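Bosetbridge Allotment and Garden Society
Minutes of the ordinary meeting, Sat 15 February, Mindancombe Hall

Present: Meenakshi Mittal (chair), Titilayo Akpan, Birthe Hedegaard, Svend Fogh (minutes)
Apologies: Izzati Tuhumury

1. Minutes of the last meeting
Agreed, with one change. Item 6 said the water company had "promised" a reply. Birthe pointed out that it had said it would look into it. Changed to match.

2. Water bill
The bill for the half year is £1,712. Titilayo does not believe it. The same half of the year before came to a good deal less and it rained most of the summer. Meenakshi asked if the meter had been read or guessed. The bill does not say. Svend thought there might be a leak by the lower gate, but he thought so last year too, and we paid to have it dug up and found a dry pipe. Agreed to read the meter ourselves on two evenings a week apart before paying anyone to dig.
Action: Titilayo, Svend

3. Rain tanks
Ravn has quoted £219 per tank, fitted. Its leaflet says each tank will "meet the needs of a typical plot". Birthe asked whose plot that was. The Endura tank is £133 but comes without a stand or tap, so the saving may be small once those are bought. Meenakshi was not persuaded that either would be full in July, when we want the water. The shed roofs are small and two of them have no gutters. Titilayo suggested buying one tank and seeing. Svend would prefer to know what gutters cost first. Agreed to get a price for gutters and to buy nothing yet.
Action: Birthe

4. Plot rents
A rise of £40 a year was put forward by letter from Izzati. Meenakshi said this rests on a water bill that we have just agreed may be wrong. Held over.

5. Seed swap
Last year's swap left us with three boxes of marrow seed, none of it dated. Birthe doubts any will come up. She will try a tray at home. Undated packets will not be taken this time.

6. Any other business
The lower gate is sticking again. Svend to plane it.

Next meeting in March, same place, date to be fixed when the hall replies.
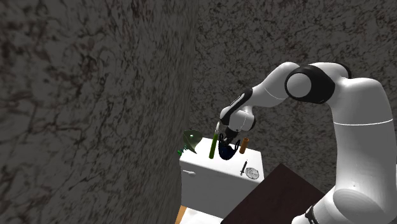
Item 3: white tank against a dark grey wall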